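## 4. Setting up your first training block

Before you start this section, your Rallitz rowing machine must stand level and the monitor must show the home screen. If the monitor still shows the language list, go back to section 3.

The plan in this section is named Sudasow. It is meant for adults who did not train regularly in the last months and who want to build stamina and lose a little weight on the way. It runs for 26 sessions. You decide how many sessions you do in one week, but the monitor will not open two sessions on the same day.

**Caution:** If you have a heart condition, if you are pregnant, or if you had surgery in the last half year, speak with your doctor before the first session. Stop at once if you feel chest pain or become dizzy.

### 4.1 Create your profile

1. Press the round button once. The monitor lights up.
2. Choose **Profile**, then **New**.
3. Enter your age, height and weight. Use the arrow keys; the monitor accepts whole numbers only.
4. Choose the units. Distance is always in meters, but weight can be in pounds or kilograms.
5. Hold **OK** for three seconds, until you hear the double tone.

Up to four people can have a profile on one machine. Every person should row with their own profile, also for a short try. A session rowed in the wrong profile cannot be moved later, only deleted (see section 7).

**Note:** The monitor calculates calories from your weight. If your weight changes by more than five pounds, enter it again. Old sessions keep their old values.

### 4.2 Set the foot plates and the damper

1. Sit on the seat and put both feet on the plates.
2. Slide the plates until the strap goes over the widest part of your shoe.
3. Pull the straps firm. You should still be able to lift your heels.
4. Turn the damper to 3.

Many beginners turn the damper to the highest number in the belief that this gives the better workout. A high damper setting makes every stroke feel heavy, and the lower back gets tired before the legs do. Please stay between 3 and 5 for the whole first block. The effort comes from how strongly you push with the legs -- the damper only changes how the stroke feels.

### 4.3 Row the baseline test

The baseline test is 1000 meters. The monitor uses the result to set the pace of all later sessions, so it should be an honest effort, but it is no race. You should finish tired and still be able to speak a short sentence.

1. Warm up with five minutes of easy rowing. The monitor does not record the warm-up.
2. Choose **Plan**, then **Sudasow**, then **Baseline**.
3. Put the chest strap on, if you have one, and wait for the heart symbol.
4. Start to row. The distance begins to count with your first stroke.
5. Row until the display shows zero. Then continue very lightly for two minutes.
6. Press **Save**.

If you press **Back** in place of **Save**, the result is lost and the test must be done again. Wait one full day before you repeat it.

**Caution:** Do not let go of the handle while the chain is pulled out. Lead it back to the holder with your hand.

### 4.4 Choose your training times

The monitor can remind you of a session with a tone and a blinking light. To set this, open **Plan**, choose **Reminder**, and enter the days and one time of day. The time is the same for all days; with this version of the software it is not possible to set 6:30 in the morning for Thursday and the evening for the other days.

Choose a time which you can keep also in a busy week. A short session that takes place brings more than a long one that is moved again and again. If you train after work, eat something small in the afternoon, for example a banana or a slice of bread, and leave one hour between the food and the rowing.

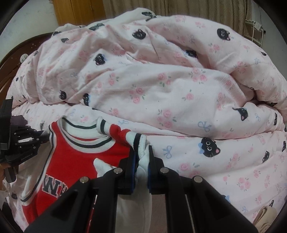 Grímsdóttir, who sent us comments on the first edition of this manual, wrote that the reminder had helped her less than the fixed order of things: she filled the water bottle, put it beside the rail, changed her shoes, and by then she was already half started. She also asked us to say more clearly that a missed session does not spoil the plan. We agree with both points.

If you miss a session, do the following:

- One session missed: continue with the next one in the list.
- Two or three missed in a row: repeat the last session you finished, then continue.
- More than three missed in a row: go back by four sessions. Open **Plan**, choose **Position**, and move the marker with the arrow keys.

You do not need to repeat the baseline test after a break, unless the break was longer than one month.

### 4.5 Heart rate limit

The monitor can warn you when your heart rate is too high. From the factory the limit is set at 142 beats per minute. This is a careful value and it will be too low for many younger users, who then hear the warning tone nearly all the time.

1. Open **Profile**, choose your name, then **Limit**.
2. Enter the new value.
3. Hold **OK** for three seconds.

If a doctor or trainer gave you a value, use this one. The limit works only with a chest strap. Watches with a wrist sensor connect to the monitor, but their signal often arrives late during rowing, and the warning then comes when the hard part is already over.

**Note:** If the heart symbol disappears in the middle of a session, wet the contacts of the strap a little and tighten it. The session continues in the meantime and does not need to be started again.

### 4.6 The first two weeks

Sessions 1 to 5 are short, each around 2000 meters with pauses. They will perhaps feel too easy. Please do not skip them. The hands, the lower back and the hips need this time to get used to the movement, also when the heart and lungs could do more.

Some tightness in the thighs on the next day is normal. Pain in the wrist is usually a sign that you grip the handle too hard. Hold it with hooked fingers and keep the wrists flat. If the pain is still there after three sessions, pause the plan.

After session 5 the monitor shows the Urach screen, where your pace per 500 meters appears as a line. Section 5 explains how to read it and when to raise the pace.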